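Pierina Marino can talk about laundry for an hour and I'd happily listen for two. She runs the linen room at a small guesthouse in Cordero, and she has opinions about baskets that changed how I do my own wash!

Her first one surprised me. Forget the pretty lined hamper – what you want is plain plastic with slots in the walls, so air can get at whatever's sitting in there. Handles cut right into the rim, too, since add-on ones snap. (Mine did, on the stairs, with a full load of towels.)

She's also relaxed about mess. Clothes go in loose, never folded, never stamped down to make room for one more pair of jeans.

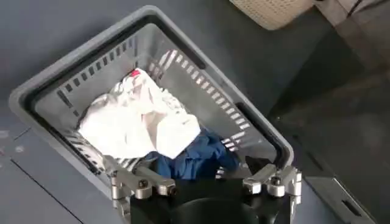

## Whites and blues

A gray basket holding a crumpled white cloth and something dark blue looks perfectly innocent to me. Pierina would have them apart before the machine door opened. "New blue, alone, three times," she told me. "After that they can be friends."

Her neighbor Georges Nimri swears by cold water for everything and thinks the sorting is a waste of an evening. They've been arguing about it since March. I tried both ways at home, and I'm with Pierina on the blues, though Georges has a point about old T-shirts.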